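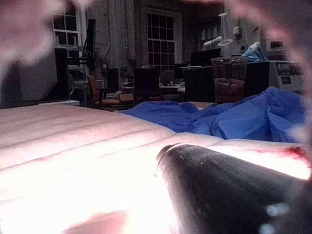 You can't hand a company over in a month, one reply to the invitation said, and anyone who tells you otherwise has never met a payroll. I love that reply. Read it out loud first, let people laugh, then start.

Opening. Radu makes knitwear, mostly sweaters and work socks, out of one building in Kitetham. 476 people on staff when the founder stepped down in October. The new chief executive came from outside, from a chain of shoe stores, and had 30 days of overlap with the old one. Ask the room: who has had more than that? Who has had none? Wait for the hands.

First part: the calendar. My favorite thing in the whole story! They printed out every standing meeting the founder had, and the new boss sat in on all of them before changing a single one. A few had no purpose left. One of them, a Tuesday call with the dye house, was holding up half the spring line. (Slow down here, people write this down.)

Second part: the stores. Radu sold through 100 small shops and knew most owners by first name. Letters went out before the press release did. Tell the Nondunwood story if time allows, the shop that sent back a whole order because it heard the news on the radio. They got it back with two visits and a better delivery date.

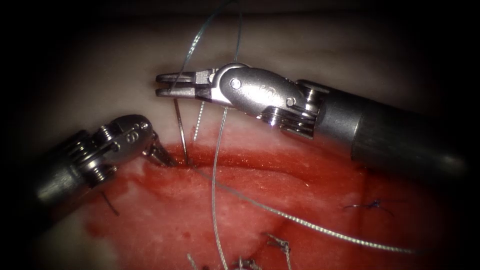
DRUSHAM, 2024-01-20

Added this morning after the run-through. The money section was too long, so cut it to one number: 3052 open orders on the day of the switch, and the new team went through the oldest ones first. Skip the margin slide unless somebody asks. I get carried away with that slide.

Third part: what the founder does now. Still owns a share, still visits, has no desk. That was agreed in writing early on and both sides say it kept them friendly. Somebody will ask about the board. The answer is that two seats changed, both in the same week, and the staff heard it at a shift meeting with coffee and really bad doughnuts.

Questions. Leave plenty of time, this crowd is great at them. If it's quiet, go back to the payroll remark and ask who agrees. I half do. The hiring plan took until spring to settle and I should say so.

Handout is the blank meeting list, two per table.

Posted in: Leadership & Succession / Apparel Business / Talks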